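Fiore opens its new tasting room in Plisau this October

PLISAU – I've been making fruit vinegar in my kitchen for longer than my family would like, so it makes me very happy to type this: Fiore is getting a proper home! We open our doors in October, at 16 Jerari Lane, right behind the old Zikano bakery.

We'll start with 40 vinegars on the shelf, from plain apple to a sour cherry that I still can't stop putting on everything (ice cream included – try it before you judge). Tastings run every afternoon from 2 p.m. and they're free. Bring a salad if you want, we'll dress it for you.

The back half of the building is where we make and check each batch, and there's a big window so you can watch. Our first run is 449 bottles, all from fruit grown close to town. Once they're gone we're out until spring, so don't wait too long if you've got your eye on the plum.
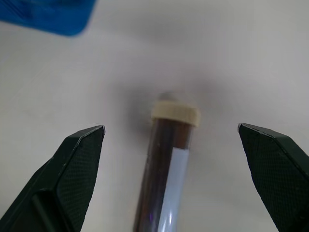
A clear tube at Fiore in Plisau.

Writers and food folks are welcome to stop by early for a taste and a chat. Just call the shop or knock on the side door, and please park on the bakery side – the lane is narrow and our neighbors have been very patient with us.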